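Flolmont Folding Floor Cushion: Product Review
Reviewed by Shanti Tomar for the Lostside Family Centre
13 Nov 2021

The Centre was asked to assess seating suitable for adults who join children in floor play. The Flolmont cushion, model 1126, was selected for trial in the family room and remained in regular use from February onwards. It folds in half, fastens with two straps and is supplied with a removable cotton cover.

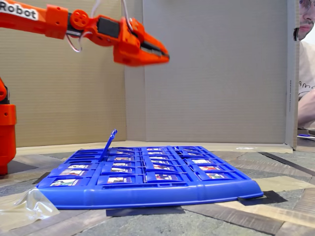 Comfort was rated highly by most parents. The foam is firm and keeps its shape, and the wide base allows the user to turn or lean forward without tipping. Taller adults reported that the seat was too low for long sessions, and Kayode Ezeani of the play team recommends the deeper model 1179 for them.

The cover may be washed at a low temperature. Ours shrank slightly and is now difficult to refit at the corners. Juice and paint were removed without trouble; felt pen was not. 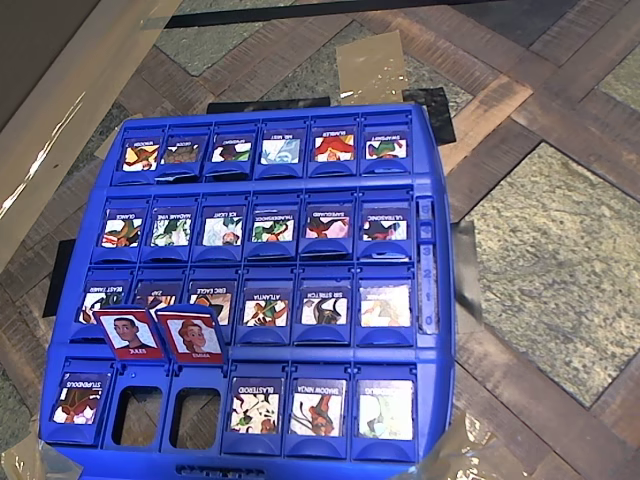 Character-guessing game on the parquet floor.

On smooth flooring the cushion slides when an adult stands up. The maker offers a non-slip mat at extra cost, and in our view this should be included in the price. The carrying handle is well stitched, although one strap buckle had to be replaced.
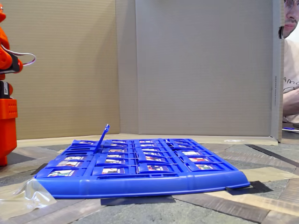
Storage presents no difficulty. Folded cushions stand upright in a standard cupboard, and eight fit on one shelf. The Hollis cushion, tested at the same time, is softer and cheaper but takes up far more room.

The Flolmont is recommended for carpeted rooms, and for hard floors where the mat is also purchased.

8 comments
Shared 2209 times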